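How to check a bin-picking success rate before you believe it

Most bin-picking papers give you one number, and it is usually a good one. Before you build anything on it, run the test again on your own bench. What follows is the routine I settled on after failing to reproduce the Vestomora grasp-ranking result in December.

Start by writing down what counts as a success. Lifting a part clear of the rim is one thing. Carrying it to the drop point and letting go is another, and the Vestomora write-up never says which it used. Pick the stricter one.

Next, fix the bin. Clamp it to the table and mark its position with tape. If it creeps between trials, your calibration error ends up in the score and you will blame the network for it.

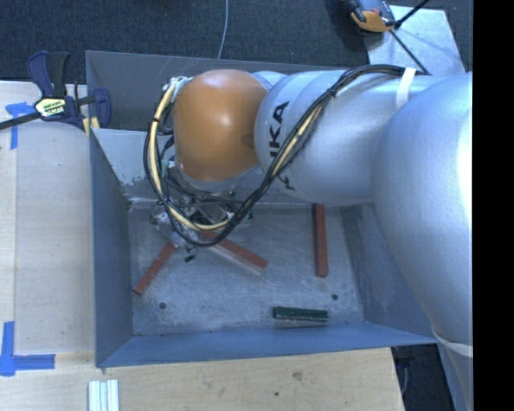 Then decide how the parts get in. Tip them from a cup and leave them where they land – no nudging. Hand placement flatters every method I have tried, mine included. Run 100 attempts at the least. With 30, a lucky streak looks like progress.

Log every attempt, including the ones where the planner gives up. This is where published numbers tend to get soft. My log had 165 attempts. Leaving out the planner failures made the method look fine, and putting them back made it look no better than the plain top-down baseline.

Last, split the failures by position. Parts lying against a wall should get their own row in the table. If a paper has no such row, ask the authors for one. Amanuel Yilma at Kandley sent me his raw logs when I asked, and they were more use than the paper.

I still can't say the ranking step does anything. It may, with other parts.

Contact | © Zondley Bench Notes | Back to top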